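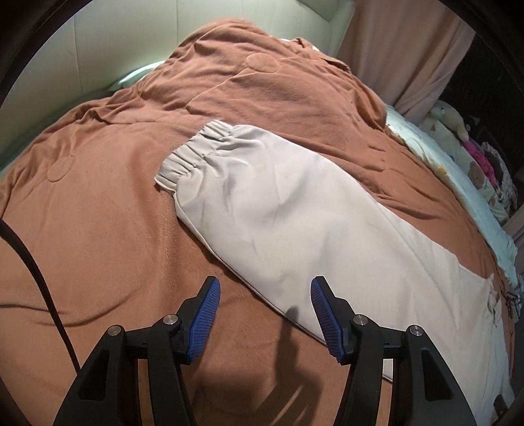

4. Washing and storing outerwear

Program 4 on the Korham washer is for synthetic jackets and pants. Do not use it for wool or down.

1. Empty all pockets and close the zips.
2. Turn the garment inside out and place it in the drum. Maximum load is five garments.
3. Add 104 mL of liquid detergent. Do not use fabric softener.
4. Select Program 4. Spin speed is fixed at 565 rpm.
5. Hang to dry, away from heaters.

CAUTION: Waterproof items can trap water and unbalance the drum. Set the spin to Off.

Note: Clean the lint filter after every 200 cycles.

Lay the garment flat and front side up before folding. Fold the sleeves in last.
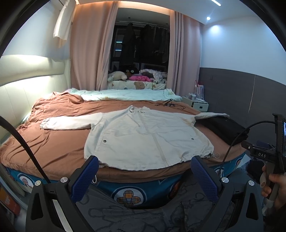

Fig. 4b. Jacket laid out on a bed, sleeves spread.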